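Trurnitberg House, ground floor
Sitting room and shoe corner – July walk-through
Checked by: Kamrul Kumarasinghe
With: Warrick Ruddock (first half only, he had a delivery to sign for)
Key: OK / WATCH / FIX

Hello everyone, and thank you for bearing with the new form. The old one had a box for the fireplace, and we have not had a fireplace in all the time I have been doing these, so I took it out and gave us more room for comments, which as you will see I have used. If your name is next to something, please initial the copy on the kitchen door when it's done.

1. Way in and walking paths

1.1 Door opens fully without hitting anything – OK
1.2 Clear path from door to armchair – OK
1.3 Clear path from door to shelf – WATCH
Comment: It was clear when Warrick and I walked it, and then we came back from the laundry room to find a bag in the middle. I moved it. Bags go on the hooks, please, even for two minutes.
1.4 Floor free of spills, grit and curled edges – OK

2. Shelving and shoes

2.1 Shelf stands steady when pushed gently at the top – OK
Comment: Much better than last time. Kvido put in a whole evening on the feet and it no longer does that little dance when you lean on it. Thank you, Kvido!
2.2 Bolts and joints finger tight or better – OK
2.3 Nothing heavy kept on the top level – OK
2.4 Shoes fully on the shelf, nothing hanging over – WATCH 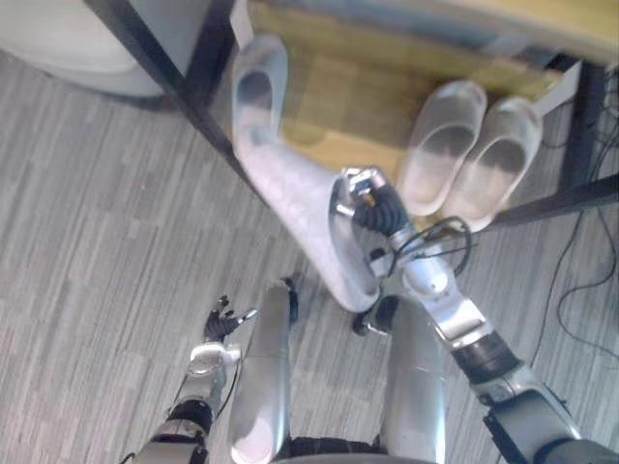 Guests coming in at the end of a long day are not thinking about our shelf, and I don't blame them one bit, but the same trouble comes up every month and I would love to see the back of it. Slip-ons get put down wherever there is a bit of wood showing, and once one is lying partly on top of its neighbor it doesn't take much to send it to the floor. The two sitting side by side on the right are how I'd like all of them to look, and the pale one lying crosswise, with half of itself out past the shelf, is what I mean by hanging over. It only takes a second to straighten one up as you go by. I have asked Aníbal to mention it in the welcome talk, kindly, since people do get embarrassed about shoes.

2.5 Pairs kept together – WATCH
Comment: We had 4 odd ones in the lost box by Friday. I matched a couple of them up and the rest are still waiting. If you are missing a left, come and look.
2.6 Soles wiped before shelving – OK
2.7 Shelf boards wiped down, no splinters – OK
Comment: I ran a dry cloth along all the front edges and it came away without a snag. The Mendodeo polish is nearly finished, and I'd just as soon try something with less perfume in it.

3. Clothing and soft things

3.1 Coats and sweaters on hooks or folded – WATCH
3.2 Nothing draped over a heater or lamp – OK
3.3 No sleeves or cords trailing where someone walks – OK
3.4 Knitwear kept clear of metal edges – WATCH
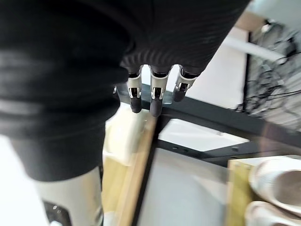
Item 3.4: black knit at the metal frame. Note the lower bar with its row of small holes.

Comment: I don't want to make a fuss over a sweater, but anything knitted will find a rough spot sooner or later, and I lost a very nice cardigan to a bracket at the old Nelden place, so perhaps I am tender on the subject. I felt along our metalwork with an old stocking over my hand (my mother's method, and still the best one I know) and it caught in one place, on the underside near a corner. Rizwan has a file and says he will see to it. Until then, fold woollies and put them in the hall closet.
3.5 Lost clothing bagged and labeled – FIX
Comment: Bagged, yes. Labeled, no. Mine to do.

4. Seating and small furniture

4.1 Armchair legs tight, no wobble – OK
4.2 Seat cushion seated properly, nothing sharp down the sides – OK
Comment: One hairpin, one peppermint.
4.3 Side table level and steady – OK
4.4 Tabletop wiped and put in order – WATCH
Comment: Whoever is on mornings, please take your cleaning things back to the kitchen with you when you finish.
4.5 Wastebasket emptied and out of the walkway – OK
Comment: There was some talk of moving the basket over by the door. I would leave it where people can reach it from the chair, and Warrick agreed with me, or at any rate he nodded. The corner is pleasant to sit in and I should hate to spoil it by shuffling everything about again.
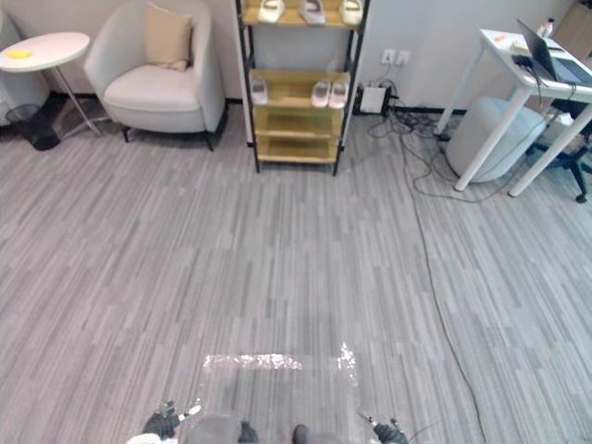

If we do rearrange anything, let it be the contents of the shelf. My suggestion, for whoever fancies an afternoon of it, is to make the lower levels the regular place for guest shoes and keep the upper ones for spares. Bending down is easier than reaching up for most of our visitors, and a shoe that falls from low down doesn't startle anybody.

5. Outlets and cords

5.1 Outlet covers whole, no cracks – OK
5.2 Plugs pushed fully in – OK
5.3 Cords not pinched behind furniture – OK
5.4 Cords tidied off the floor – WATCH
Comment: Rizwan has a packet of 100 cable ties and is longing to use them. Please let him.
5.5 Extension leads in use – none

6. Light and air

6.1 All bulbs working – OK
6.2 Window opens and latches – FIX
Comment: Opens beautifully, latches when it feels like it. I have left a message with Shirima for a new catch and was told about 2 weeks.

To carry over: 2.4, 2.5, 3.4, 3.5, 5.4, 6.2
Next walk-through: Aníbal Paiva, with Kvido Kopecký if he is back
Signed: K. Kumarasinghe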